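The Woman Who Teaches Robots to Tidy Up, One Block at a Time

Rocío Bustos has a good title and a modest-sounding job. She leads demonstration collection at Plondo, where a small team is putting together a library of recorded movements for a learning system to study. Most of those movements involve a basket.

"My mother thinks I build androids," she says. "I've told her what I do. She prefers the androids."

The library has 2963 recordings in it so far. In each one, a person steers the arm through a short chore, the cameras and joint readings are saved together, and somebody types a sentence saying what was done. Put the blue block in the basket. Take it out again. The system is supposed to watch enough of these to manage the chore alone, including on mornings when the basket has been put down crooked. 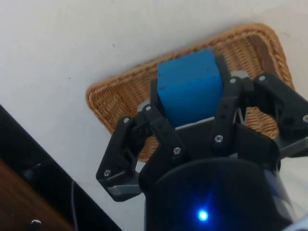 Milagros Calvo

Bustos came to the work from physical therapy, and she says the two fields have more in common than either would like. Both involve watching someone reach for a thing, badly, many times in a row. Both reward people who can keep a pleasant face while it happens.

"The first month, I wanted every recording to be beautiful," she says. "Straight down, grab, straight up. I was very proud. Then we trained on them and the arm was hopeless the moment it was a finger's width off. It had never seen anyone be a finger's width off. It had only seen me being wonderful."

So the team threw out 733 of the beautiful ones and began making mistakes on purpose. An operator drifts to one side, notices, and comes back. This is harder than it sounds. Ivar Ekström, who steers on the afternoon shift, took weeks to get a convincing fumble, and Bustos still rates his as "a little theatrical."

I asked what counts as a bad recording, then, if clumsiness is welcome.

"Hesitation," she says at once. "If you stop in midair to think about lunch, it learns to stop in midair. It doesn't know about lunch. We had a stretch of sessions where the arm would pause over the basket for no reason at all, and we traced it to Ivar deciding between two sandwich places."

Ekström disputes this. He says it was one sandwich place and a phone call.

The toys change less often than a visitor might expect. I had pictured shelves of household clutter, and there are plans for that, but Bustos is slow to add anything until the basics hold up. A cube has flat sides and stays put. A ball has opinions. Moving from one to the other took the team most of February, and she talks about that month the way other people talk about moving apartments. 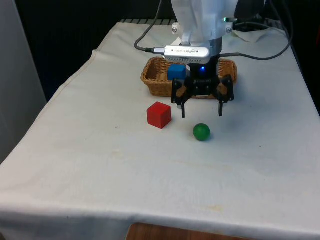
The arm over the basket, with the red cube and green ball still out on the cloth.

Between recordings comes the reset, when the operator puts everything back somewhere new. People turn out to be terrible at this. Left to themselves they put things in the same few comfortable spots and swear they haven't. Plondo now uses a small program, called Zokberg for reasons that were explained to me twice, that picks the starting positions. Operators follow it with varying grace.

"It once asked for the same corner four times running," Bustos says. "Ivar wrote it a complaint. There's a comments field, so he used it."

The comments field is, I think, the best part of the whole library. It is meant for technical notes. I was allowed to scroll through a Tuesday's worth and found "ball left," "ball left again," and, at 4:40 in the afternoon, simply "ball."

Does she ever worry that the system is learning their bad habits along with the good ones?

"Oh, it is," she says. "There's a little twist at the end of a grasp, and that's mine. I do it with jars. I saw the arm do it by itself and I felt — what's the word — accused."

The next goal is 1035 recordings with two or more things to put away in a chosen order, and she expects the order to cause trouble. She was due back at the controls when we stopped talking. Ekström had already asked whether anyone wanted a sandwich.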